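The cell is back up, more or less

If you read the last post you'll know I left things in a bit of a state. The left arm had started dropping memory modules, the right arm had developed a habit of stopping dead for no reason I could find, and I'd gone home in a sulk. Well, I've had a proper go at it now and I'm pleased to say we're nearly there! Get a cup of tea, this is going to be one of the long ones.

For anyone new, I look after a small two-arm cell at Grilmont, where we take old office computers apart for parts. The arms do the fiddly, boring bit in the middle of the job and the people do everything else. I came to it from the workshop side, so most of what I know about robots I've learned by getting it wrong and then ringing Bujar Nikolovski, who set the thing up in the first place and is very patient on the phone.

Right, the stopping. I'd convinced myself it was software. I spent most of a morning going through the log and found the same joint fault 7 times, always on the right arm, always when it was stretched out over the far side of a case. Bujar asked me one question, which was whether I'd looked at the cable. I had not looked at the cable. I'd zip-tied it myself in April, nice and neat, and I'd left so little slack that at full reach the connector was being tugged half out of its socket. So that was my fault, and I've had to be gracious about it all week.

I cut the ties, gave it a decent loop and used the soft hook-and-loop straps this time. I then ran the arm out to its furthest point and back again over and over while I wiggled the connector like a loose tooth. No fault. I'm leaving the speed down for a while all the same.

The dropping was harder. I'd swapped the finger pads on the left gripper for some new ones from Dotow, and they're lovely pads, really grippy, but they're a touch thicker than the old set. I'd fitted them and carried on without teaching the closed position again. So the gripper thought it was shut when it was still squashing rubber, and it would pick a module up quite happily and then let it slide away halfway across the table. Marcus Kincaid spotted it by sticking a strip of paper between the fingers and pulling. Very low-tech, and much quicker than anything I'd tried!

Once the gripper was sorted I had to do the rack again from scratch. The gripper has to come down close to the front edge of the plate, and if you're a hair too low the fingers touch the plate and the arm complains. My old height value was 1285 and I've ended up at 1360, which sounds like a big jump but the units are tiny (they're the controller's own counts, don't ask me to convert them). I took it down in little nudges with the speed right at the bottom and one hand on the stop button.

I do all of this with a real computer on the table, by the way. I used to set up with a bare table because it felt safer, and then the first proper run would go wrong as soon as there was a case wall to get past. Now I put a tower on its side with the panel off and teach round it.

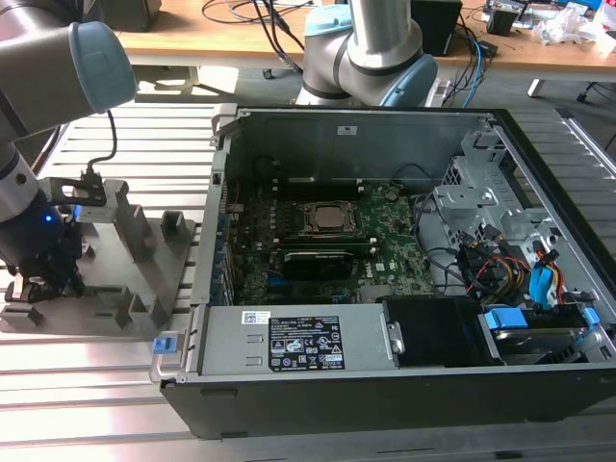 Left arm down at the rack, with one of our Dell towers opened up between the two arms.

The case does make it slow going. There are thin cables looping through the middle and right of the inside, and the drive bracket stands up at one corner, so there's only so much room to come in from the side. I've put a waypoint high above the power supply for both arms and told them to go through it every single time, even when there's a shorter way round. It costs us a bit on every machine. Tanner Gill thinks I'm being too careful and he may well be right, but he isn't the one who has to straighten the fingers.

Something I'd do differently if I were starting again is write down the values before touching anything. I know, I know. I had the old rack position on a sticky note and the sticky note had gone, so I had to dig it out of a backup, which was saved as program 238 with no description at all. Everything has a proper name now, and there's an actual notebook on a string by the controller.

Mateja Matić came by while I was finishing and asked how often I check the bolts on the bases. Er. I went round them all with the torque wrench straight after and one on the left base did take a little turn. It's now in the notebook as a monthly job, along with wiping down the fingers and looking at the cables (yes, Bujar, the cables).

What's still to do: the left arm makes a faint tick when it changes direction near the top of its travel. I've had my ear to it and I can't decide whether it's the joint or the cover over it. The Perić lot had something similar on theirs and it was only a loose cover screw, so I'm hoping for that. I also want to try a slower approach for the memory modules, and I've got a second set of pads on order in case these wear as fast as the last ones did.

If anyone has a good way of checking finger alignment that doesn't involve Marcus and a strip of paper, pop it in the comments. I'll be taking the joint cover off next, and I'll put up some notes once I've found where the tick is coming from.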